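Home Materials Tools Finishes Glossary Contact

Reading time: 3 min

Plywood

Plywood is a sheet material made from thin layers of wood which are glued together under pressure. The layers are called veneers or plies. The grain of each layer runs across the grain of the layer next to it, and this crossing of the grain gives plywood its main quality: it moves very little when the air becomes damp or dry. A solid board of the same width would shrink, swell or split much more easily.

History

The idea of gluing thin wood in layers is very old and was known to the furniture makers of Ancient Egypt. In Europe, cabinet makers used veneer for many centuries, mostly for decoration. Plywood as a building material became common only after the rotary lathe was introduced in the nineteenth century. In the town of Tristport the first mill was opened by the Kofler family, who made tea chests and the seats of chairs. The mill is closed now, but the name "Kofler board" is still used there by older joiners for any thin birch sheet.

Manufacture

Logs are first kept in hot water or steam, so that the wood becomes soft. The bark is removed and the log is turned against a long knife. The knife peels the wood in one continuous ribbon, in a similar way as paper comes from a roll. The ribbon is cut to size, dried and sorted. Sheets with knots or holes are repaired with small patches or are used for the inside of the panel.

Glue is then spread on the sheets, and they are laid one on another with the grain turned each time. The number of plies is usually odd. The simplest panel has 3 plies, while a panel for a workbench may have 9 or more. The pack is pressed cold for a short time and afterwards pressed hot, until the glue has hardened. Finally the edges are trimmed and the faces are sanded.

Types

Softwood plywood is made from pine, spruce or fir and is used for roofs, floors and walls. Hardwood plywood is made from birch, beech, poplar and other trees, and one finds it in furniture, toys and cabinets. Marine plywood has a waterproof glue and very few gaps in the inner layers. Flexible plywood can be bent by hand around a curve, as most of its grain runs in one direction.

The grade describes the quality of the faces. A panel can have a good face and a poor back, and the two are then graded separately. The system of letters is different from country to country, so the buyer should read the description of the seller and should not trust only the letter.

Surface and finish

Bare plywood takes dirt and water quickly. Varnish, oil, wax or paint is therefore applied, and the edges need more coats than the faces, for the open ends of the grain drink much of the liquid. In his handbook for the evening school at Hutbridge, Silviu Lungu advises to sand lightly between the coats and to leave the panel overnight in a room without dust. He also warns against heavy sanding, as the face veneer is often thinner than one millimeter. 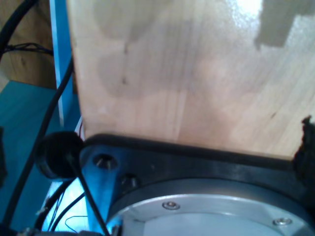 Can gray stains be removed from varnished plywood?

It depends on where the stain is. A mark on top of the varnish can often be washed away with mild soap and a soft cloth, but a mark in the wood itself can be treated only after the varnish is taken off.

Storage

Sheets are best stored flat, on straight supports placed close together. If they must stand, they should stand on the long edge and nearly upright, otherwise they take a bend which is difficult to correct. A damp floor is harmful also for waterproof grades.

Related articles
Veneer
Blockboard
Birch
Wood glue
Rotary lathe
Varnish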